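Written Rules for the Two-Armed Bench

Skulla began drafting its bench rules in November, after operators at its Wulano lab kept setting up the same job in different ways. The current version, dated 09/11/2021, has 174 clauses. Most deal with layout and with gripping glass.

Clause 7 covers tip boxes. Lids stay closed until the pipetting step begins, and labels stay on the lid.
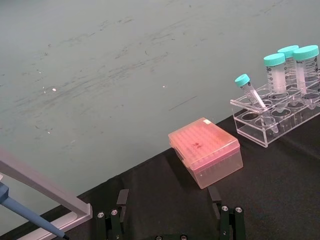 Closed tip box on black cloth, with the tube rack alongside.

Racks are stricter. A narrow tube in a wide hole can lean, and a planner that assumes a vertical axis will miss the cap. The rules call for the tilt to be measured before any approach.

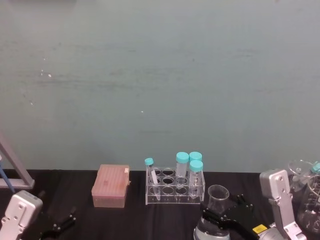 Right gripper on a small conical flask; left gripper open.

Glass gets its own section. The operator records the grip point, the finger force and the fill level for every flask. An idle arm parks low with its fingers open. 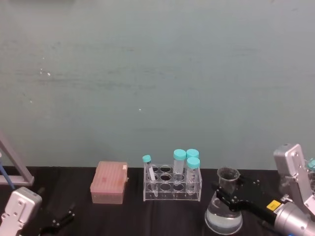
Guerra, which audits the log, rejects any entry with a missing grip point. It reviewed 2872 entries for the current version. Lorkska, a smaller lab, uses the same form but samples 100 entries per audit. The two labs still differ on who signs for a changed layout.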